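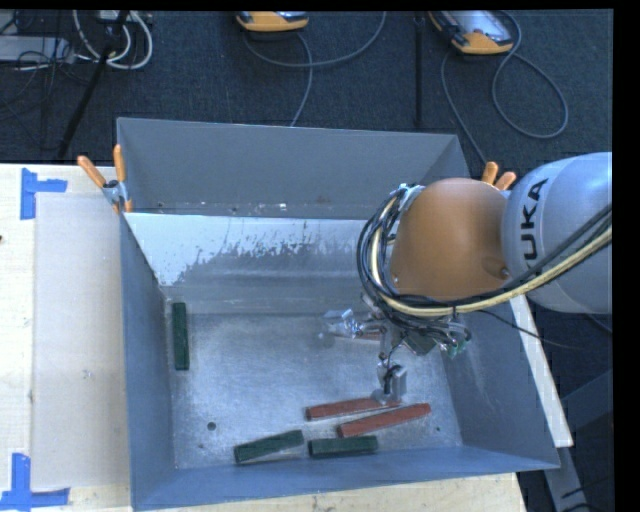

Wevstead wrote back after the first month to say that the cable loop was the only thing on the cell they had to touch, and asked whether the bin could be made to lift out without disturbing the arm. It can, and the current version of this page has the procedure further down.

Butura Bin Picking Kit
Sold and supported by Kourkoulas, Preramdale workshop

The Butura kit turns an existing robot arm and a bench into a small bin picking cell for block-shaped parts. We supply the sheet-metal bin, a gripper with its fingers, the cable set and the clamps. You supply the arm, the controller and the bench. Installations to date are mostly on KUKA arms, and the adapter plate we ship as standard is drilled for the one we use in our own workshop. Tell us your arm model when ordering and we will check the flange pattern before anything leaves.

Bin
Open top, gray, with sides that slope in toward the floor so that parts slide back to where the gripper can reach them. The floor will scuff in the first weeks of use. Scuffing does no harm to the bin, but it does change how the metal reflects light, so redo your camera exposure once the floor has dulled. Do not repaint it. Paint chips end up on the fingers.

Clamping
The bin is held with spring clamps so that it can be swapped by hand. Put one on each side, with the jaws fully over the edge of the sheet. Push the bin against its stop before you let go of the second clamp. If the bin creeps during a run, replace the clamp pads first. Bolting the bin down is possible, and one customer has done it, but then a collision goes into the wrist instead of moving the bin.

Marking the bench
Tape marks are enough to get the bin back to its place after cleaning. We use blue tape at the corners, in L shapes. Renew the tape when the edges lift, and do it with the bin in position. After new tape, run the calibration check.

Cable routing
This is where most service calls come from. The bundle has to travel with the wrist without pulling tight at one end of the move or dragging in the parts at the other. Leave a loop beside the last joint cover, and check it as follows:

Jog the arm to the lowest pick in the far corner of the bin. The loop should still have 60 mm of slack.
Turn the last axis slowly to each limit used by your program.
Watch the thin gripper wires as well as the main bundle. They are the ones that catch.
Bring the arm up to the home position and look for cable resting on the bin wall.

Tie the bundle with hook-and-loop straps. Zip ties cut into the jacket - we have replaced several sets for this reason and no longer put zip ties in the box.

Gripper care
Wipe the fingertips with a dry cloth at the start of the shift. Every 3000 picks, take the fingers off, clean the slides and put back a thin film of the grease supplied. Finger screws take a 9 mm socket. Check the connectors at the gripper at the same time, with the power off, and reseat any that have worked loose. Exposed wiring near the fingers should be dressed upward and away from the tips.

If the fingers close off center, check the slides for grit before changing any value in the controller. A finger that has hit the bin wall may look straight and still be out. Lay it on a flat plate to see.

Removing the bin with the arm in place
Raise the arm to home and lock out the drive power. Take out the parts. Release the clamp on the side away from the arm, then the other one, and slide the bin toward the open side of the bench before lifting. Refit in reverse order and run the calibration check with a single part. The whole job takes almost 20 minutes the first time and a good deal less after that.

Spare parts
Fingers (pair), slide grease, clamp pads, clamps, hook-and-loop straps, gripper cable set, adapter plate. Bins are made to order in Preramdale. Fingers from the older kit fit the current gripper, but the older cable set does not, as the connector changed in October.

When you write to us about a fault, include the arm model, the pick count and a picture of the wrist with the arm at its lowest pick.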